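June, 11:20 at night

Up at six to get the early train to Pedivby. I had the clarinets in the double case and the music in the old canvas bag, and I ate a banana on the platform. The train was on time. I slept until the river and then looked over the second act again with a pencil. There are 724 measures in the second act by my numbering, and I had marked every cue by the time we reached Sandinlow, where the train always stops for longer than the timetable says.

The job is second clarinet in the pit for the opera. It runs through the end of the month. I got the call because the regular player is having a tooth out and then has to wait for the gum to heal. I have played the piece once before, when I was still in school, on first, and I remember almost none of it. Second is harder in some ways. There are long low passages under the singers where you cannot hear yourself and have to trust your fingers, and then a change to A clarinet with four measures to do it in. I practiced that change all last week in the kitchen with a stopwatch. Four measures at his tempo is a little over seven seconds. I can do it in six if the mouthpiece doesn't stick.

It stuck this morning. The cork on the A has been swelling in the damp and I had not brought grease. The bassoon lent me some. I put it on at the break and after that it was all right.

We rehearsed from ten to one. The pit is narrow and the floor slopes toward the stage, so everyone's chair has a folded piece of cardboard under the front legs. My stand light flickers. I told the stage crew and they gave me a new bulb, and it still flickers, so it must be the cord. The conductor takes the overture slower than any recording I know. I didn't like it at first. By the second time through I could see what he was after, since the strings had time to finish their phrases, and the horns stopped cracking the top note. He talks very little. He stopped us only a few times in the whole first act, once for the flutes and once for me. I had come in a measure early after the tenor's aria. There was a printed rest missing in my part, and the first clarinet's part has it right. I wrote it in large.

Ate lunch on the steps by the stage door with a sandwich from the place across the street. Turkey, too much mustard. It was warm enough to sit without a jacket.

In the afternoon I walked over to Mofokeng with the B-flat to have them look at the crack. I first noticed it in March, a thin line on the top joint running down from the tenon toward the trill keys, and I had been telling myself it was only in the finish. The repair man put a lamp inside the bore and showed me. It goes most of the way through. He can pin it and fill it, which would hold for years if I'm careful, or I could trade it in. They had a used one on the shelf for 1,225 dollars. I tried it for a good half hour in the back room. The throat notes were clear, much better than mine, and the low F was sharp. I didn't like the feel of the left little finger keys. Somebody with a bigger hand than mine had bent them out.

I said to go ahead and pin it, after the run. Until then I am to keep it oiled, not leave it in the pit overnight, and warm it up slowly. He charged me nothing for looking. I bought two boxes of reeds and a tin of grease, so that I won't be asking the bassoon again.

I have had that instrument since I was nineteen. I bought it with the money from playing in a resort band for two summers, waltzes and show tunes, with a white jacket that belonged to the hotel. We played on a terrace, and when it rained they moved us into the dining room next to the kitchen doors. I probably did it more harm in those two summers than in all the years since.

Went back for the evening call at five. This one was with the singers, sitting down, no costumes. The soprano marked most of it, singing an octave down, and the tenor sang everything full out. The chorus was late coming in every time after the storm music, and the chorus master went up to the balcony to conduct them from there, and it got better. We did the storm three times. My lip was gone by the third. I left out the high notes in the doubled passage and I don't think it was noticed.

The first clarinet plays on a Vemavero mouthpiece and let me try it afterward. It is very open. I could get a big sound on it but not a soft one, at least not tonight with a tired lip. I should ask to try it again in the morning when I'm fresh.

The last train back was nearly empty. There was a cellist I half know from another orchestra in the same car with the cello in the seat beside her, and we nodded and both read. I did the math on the back of my part. After the train fares and the lunches, this run comes out a bit better than a month of teaching, but I have had to move all my students to the mornings and I have lost one of them to swim practice. He wasn't practicing anyway. The other five say they don't mind. The youngest has a recital piece that is too hard for her, and I let her choose it, so we will have to get through it.

Things to do before tomorrow's call:

Oil the bore of the B-flat.
Soak three of the new reeds and play each one for a few minutes, no more.
Copy the missing rest into the spare part too, in case the regular player comes back early.
Look at the page turn in the third act. It can't be made with the instrument up. I may have to photocopy the left page and tape it out.
Call the dentist about my own teeth.
Quarters for the locker.

Got in at about 10:40 and didn't feel like cooking. I had the rest of the soup cold, standing up. The neighbors upstairs were moving furniture. I ran the chorus entrance in my head while I washed the bowl and I still count it wrong, one beat short, every time. I'm going to try it with the metronome on mute and see if that fixes it.

Alarm is set for six again. 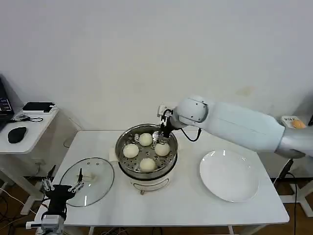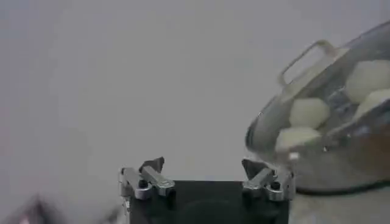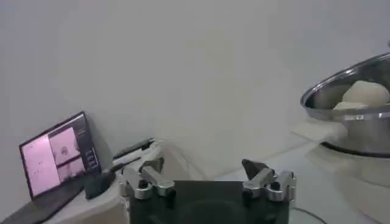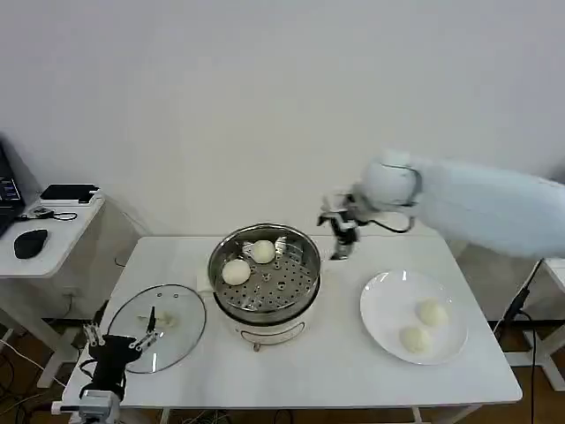 Steamed buns in the first and last pictures, four in one and four in the other.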